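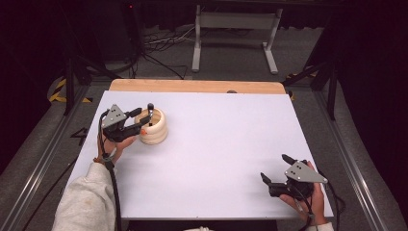
I have been told three times this year that I should be eating more honey. The claims get bigger each time. First it was for a sore throat, fine, my grandmother would have agreed. Then it was for sleep. In June a woman at the Nistdale market told me that a spoonful of her raw wildflower would sort out my hay fever by the end of the season, and she said it with such calm that I had my wallet out before I thought to ask how. Everything around honey is made to look ancient and wholesome, and it works on me. Show me a pale wooden cup with rounded rings stacked up like an old beehive and I'm ready to believe whatever the label says.

So I bought the jar. It cost more than twice what I pay at the grocery store, and I took a spoonful every morning before coffee. I sneezed exactly as much as I did last year. When I went back and told her, she said I'd started too late and should begin in winter. Maybe. I notice that with this kind of cure you've always started too late.

The theory is that local honey has local pollen in it, and small doses train your body to put up with it. Sounds sensible until you think about which pollen. Bees go to flowers. What gets up my nose comes mostly from grass and trees, and it gets there on the wind. I asked Tarık Ağca, who keeps hives out past Drorkbridge and has no stall to run, and he laughed at me. He has hay fever himself. He has eaten his own honey for years and still mows in a mask.

I don't have anything against the stuff. The jar was good, darker than I'm used to and a little bitter, and I finished it on toast. What bothers me is the word "raw," which seems to add a few dollars all by itself, and the word "local," which I saw at the same market on a jar from Plekholm. Plekholm is 200 miles away. How far can a bee go and still be local?

Yiğit Tuncer wrote in after my post on bone broth to say I'm a miserable person who enjoys nothing. He also says his wife swears by honey for her allergies. I asked if she takes anything else in the spring. She takes a pill every day, from March on.

I'll try again this winter if somebody gives me a jar. I'm not paying for another one.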